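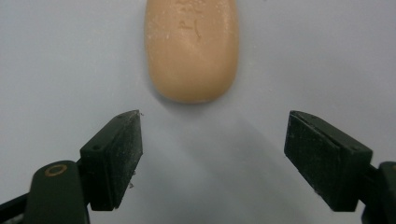 Photo: Esura data team

Call for participants: help us gather everyday hand skills for a learning robot

Can you pick up a bar of soap without thinking about it? Then you already know something our software doesn't, and we'd love you to come and show it!

Esura is looking for people to take part in Amier, our project on small household jobs. You'll work with a hand-held gripper in each hand and do the sort of thing you do at your own sink or kitchen bench – pick up, put down, tidy away, move from one side to the other. The grippers record how you do it, and the recordings become examples for a system that learns by copying people.

We want 2,000 good examples by the end of this round. So far we have 161, nearly all of them from our own staff, and we've all started to move the same way. That's why we're asking for new hands. Big ones, small ones, quick ones, careful ones, people who tackle a job from the left when the rest of us would go from the right (we really do want you). No technical background is needed and you don't have to know a thing about robots.

What a session is like

Sessions run for 2 hours, with a proper break in the middle. You get a short practice first, and most people find the grippers feel odd for a few minutes and then quite natural. After that you work through a set of tasks at a table. We read out the goal, you decide how to get there. If you fumble or drop something, keep going and finish the task as you normally would. We label those attempts separately and they're useful too.

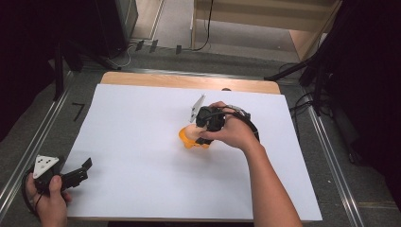
One participant from the practice round told us that the hardest part was slowing down enough to notice what her own fingers usually do, and that she went home and watched herself wash the dishes.

We hear a lot of that, and it's the part of the job we enjoy most. You'll start to see how much is going on in a plain little movement – where you aim, when you close, how far you open up before you get there.

The bathroom set is the one we need most help with this December. It covers soap, dishes and other small items, each done many times over from different starting spots. It's repetitive, we won't pretend otherwise, but there's a nice rhythm to it once you get going.

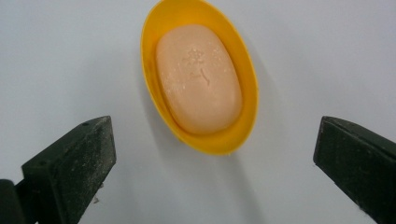 Bathroom set: soap and soap dish.

Who can apply

You should be 18 or over, able to use both hands comfortably, and happy to sit or stand at a table for most of a session. Left-handers are very welcome. Please tell us ahead of time if you'd like a different chair or extra breaks and we'll sort it out. Short sleeves or sleeves that roll up are best.

What you get

We pay $100 per session, plus your transit or parking. Your hands and forearms may show up in the recordings. We'll go through the consent form with you before you begin, and you can stop at any point and still be paid for the session.

How to apply

Send us a few lines with your first name, the times that suit you and which hand you write with. No résumé, please. Applications close Dec 7, 2023, and we'll get back to everyone who writes, whether or not we can fit you into this round.

Contact Esura | Copyright Esura, all rights reserved | Back to top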